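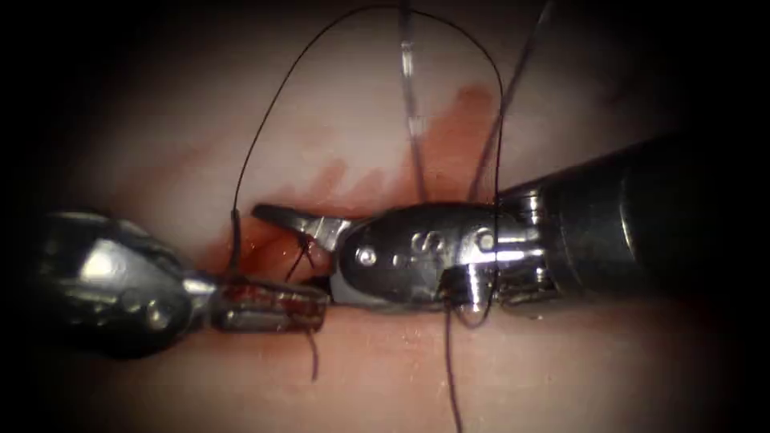 Black thread tail, pale tissue, and blood along the incision line.

Perevdale Stitch Set – README

A set of 527 stills of suturing, with 802 written notes on what the thread and the tissue are doing. If you care about stitches (we really do!), there is a lot in here to enjoy. You can read it as a collection of close-up pictures, search it for good teaching examples, or use the labels to train something of your own.

The set is kept by Samah Benjelloun. Corrections are very welcome, especially from people who sew tissue for a living.

What's in the folder

stills/ – all the pictures, numbered in no special order
notes.csv – one row per note, with the still number, label and free text
labels.txt – the label list with a short meaning for each
splits/ – train and test lists
El Idrissi glossary.txt – plain words for stitching terms, lovely to browse even if you never open a picture

Every still has at least one note. Busy ones have more, and a few have a whole run of them where the thread crosses itself and two readers saw it differently. Both readings are kept.

Labels

There are 6 labels, and we have tried hard to keep them simple:

thread – any visible length of suture, including short pieces held in the jaws
tail – the free end, wherever it hangs or lies
incision – the line being closed, even when only a little of it shows
blood – pools, streaks and stains on the tissue
tissue – the surface being stitched
jaws – the tips holding or nearing the thread

Thread and tail may overlap. A tail is always thread too, so please don't "fix" this in your copy and then write to say the totals are off!

Blood gets one label whatever its shape. The first draft had separate ones for streaks and pools, and the arguments went on for most of June. The free text is a better home for that sort of detail. Search for "finger-like" and you will find stains that spread in thin uneven patches. Search for "pooled" and you will find the darker, denser areas close to the incision. Plenty of stills turn up under both, including the one at the top of this page.

Reading the notes

Notes are short and written in everyday words. Typical ones go like this:

"tail hangs below the jaws, over clean tissue"
"short piece of thread, held close"
"stain darkest where the tips meet"
"incision partly under blood, line drawn only where visible"

Each note is about a single still. We don't say whether a knot held or a stitch was placed well, so please don't read a grade into any of them. If a note says "appears held", the reader wasn't certain, and the word "appears" is part of the note. Keep it when you clean the text.

Short tails deserve a special mention. They are small, dark and easy to miss, and they are by far my favourite thing in the set – once you start looking for them you can't stop. Zoom in before deciding there isn't one. Black thread on pale tissue is kind to the eye, but the same thread over a dark stain can vanish for half its length. We mark the part we can see and leave the hidden part alone.

Light and colour

Many of the stills are bright across the middle and fall away to dark corners. The pictures are stored as they came, with no brightening. Moist tissue throws soft highlights, and metal throws hard ones, so a plain brightness cut-off will do badly at finding either. Reddish browns vary quite a bit between stills. A fixed colour range for blood picked up stained jaws as well when we tried it, so treat colour as a hint.

Splits

The Grekosus split is the one to use if you want your results to line up with other people's. The Zesport split is older and has more stills with heavy staining in the test list. It is much harder and rather good fun. Please name the split you used when you share scores.

Known gaps

Very few stills show a whole row of finished stitches.
Needle position isn't labelled at all.
The 2 readers agree well on tissue and jaws, less well on where an incision ends under blood.
Some free text still has spelling slips. Send them in and they'll be put right.

Not for use in treating patients or judging anyone's surgical skill.

Adding notes

Copy the last row of notes.csv, change the still number and write what you see in a sentence or less. Use one of the existing labels. If none fits, leave the label blank and put "new?" at the start of the text. Samah reads every one of these and is delighted to get them.

Related items

Perevdale Knot Words
El Idrissi glossary, large print
Grekosus split: change list
Zesport split: hard stills
Marking thread over dark stains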